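Skutell bench cell for small parts handling 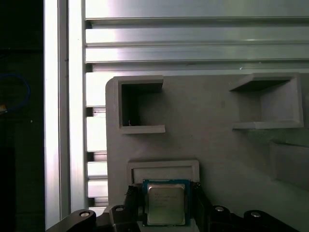 Processor held between the gripper fingers, grey pocket panel behind.

The Skutell is a one-arm cell for shops that sort, test or refit computer parts. It picks up a single part, carries it to a pocket and sets it down. Panels are made to order for the parts you handle.

What it does now: processors and other flat, rigid parts, one at a time, from a known position.

What it does not do yet: loose cables, screws tipped into a bin, or anything in a bag. It won't sweep the bench either. We are asked about household jobs most weeks, and the answer is still no.

Supplied with: arm, two-finger gripper, 3 blank panels, aluminium frame
Changeover between panels: 30 minutes
Minimum panel order after the first set: 29
Lead time: ask

Trials can be booked at our Karico workshop from April. Bring your own parts, up to 100 pieces. Contact Yakubu Adeyemi, Alow sales desk.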